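Robô aprende a pôr a mesa com quem a tira

Um grupo de investigação da Irner passou a primavera a ensinar dois braços robóticos a fazer aquilo que qualquer criança de seis anos evita fazer: arrumar a loiça do almoço. Os resultados, divulgados em junho num relatório interno entretanto tornado público, mostram que se aprende mais depressa a pôr a mesa quando se aproveitam também as gravações em que alguém a levanta.

O método chama-se Clolis e parte de uma ideia que cabe num guardanapo. Em vez de gravar demonstrações separadas para cada tarefa, a equipa liderada por Halina Czarnecka grava uma só, num sentido, e faz o programa estudá-la também de trás para a frente. Tirar uma colher de um tabuleiro, lida ao contrário, é pôr uma colher num tabuleiro. Nem tudo se deixa inverter (despejar arroz, por exemplo, funciona muito mal ao contrário), e a parte do trabalho que deu origem ao relatório consiste em ensinar o sistema a distinguir os troços reversíveis dos outros.

Foram recolhidas 1358 demonstrações, com alguma comida e loiça de plástico, por razões que o orçamento do laboratório explica melhor do que a ciência. Cada uma é registada de perto, ao nível dos dedos da garra, onde uma colher clara e uma cenoura vizinha disputam a atenção do programa. 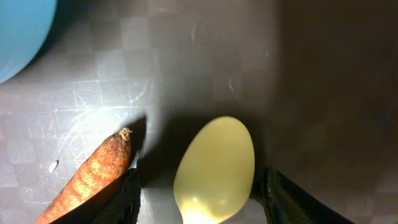

Quantas demonstrações são precisas para ensinar uma tarefa nova?
Com o Clolis, cerca de 60, gravadas num único sentido. O método anterior do grupo pedia 900, repartidas pelos dois sentidos, e uma dose de paciência que o relatório não quantifica.

A poupança tem letra miudinha. O ganho aparece sobretudo em objetos rígidos e bem-comportados, como pratos, copos e talheres. Com alimentos pequenos, o sistema classifica quase tudo como irreversível e volta a pedir exemplos novos, uma prudência que Czarnecka considera saudável. «Prefiro um robô que admita não saber desfazer uma coisa a um que tente», escreve a investigadora na introdução.

Igor Ziółkowski, responsável pela parte de controlo, assina o capítulo mais longo, dedicado às passagens de mão. Quando os dois braços seguram o mesmo objeto, há um intervalo em que nenhum deles manda sozinho, e é aí que a leitura invertida se torna delicada: quem entregava passa a receber, quem fechava os dedos tem de os abrir. O programa aprendeu a tratar esse intervalo como um bloco à parte, com uma regra simples, a de que um braço só larga depois de o outro ter força suficiente na garra. Ziółkowski dedica-lhe onze páginas. Um copo azul-claro, deitado no ar entre as duas garras por cima do tabuleiro, dá a medida do problema.

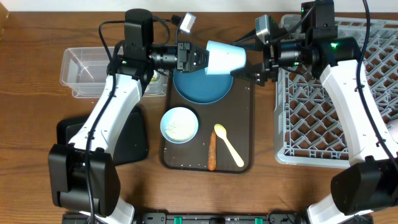 A regra tem custos. As passagens ficaram 40 por cento mais lentas do que na versão antiga, que era rápida e largava copos. O grupo diz aceitar a troca, pelo menos enquanto o objetivo for chegar ao fim com a loiça toda em cima da mesa.

O laboratório Mondar, que trabalha em montagem de peças pequenas, já pediu acesso aos dados e quer saber se a inversão também serve para parafusos. Czarnecka respondeu que sim, em princípio, e que gostaria de ver primeiro os parafusos.

A próxima fase prevê panos de cozinha. O relatório reserva-lhes dois parágrafos, ambos no condicional.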